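**Office chair** (also *swivel chair*, *task chair*, and, in some Brilska catalogues, *seating solution*) is a chair made for use at a desk or table. It usually stands on a central column with a wheeled base, which lets the sitter turn, roll and reach the biscuits without getting up.

## Form

The common pattern has a base of five arms, each ending in a castor. Older chairs made do with four and tipped over more readily, a habit that owners tended to discover while leaning back. Height is set by a lever under the seat. A second lever controls the tilt, and a third, where fitted, controls something else.

Armrests may be fixed or adjustable. Fixed ones are set at the height that just fails to pass under the table, so the chair can never be pushed fully in.

## Mesh backs

A mesh back is a sheet of open fabric stretched over a rigid surround. It lets air through and weighs less than foam. Black is the usual colour, chosen by buyers who cannot agree on another. The taller models carry a headrest, which is of most use to people who are no longer working.

Fatima Kekana's *Sitting Down at Kolholm* gives the mesh chair 14 pages and the headrest a footnote. Mervin McKinnon, reviewing it, thought the footnote too long.

## In meeting rooms

Chairs bought for desks tend to drift to the meeting table, where they are joined by others of a similar but not identical make. A survey of the Barnside offices, dated 5/30/20, listed 114 chairs, of which 3 were still in the room they had been bought for. The wall screen, by contrast, had not moved at all.

Once round a table, office chairs seldom face it. They come to rest at whatever angle the last sitter left them, and it is generally held to be someone else's job to straighten them. Zodwa Moodley proposed the term *chair scatter* for the result. Wumpini Agyeman prefers *Tuesday*, but this has not caught on.

## See also

- Castor
- Coetzee stool
- Low cabinet
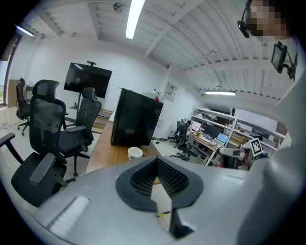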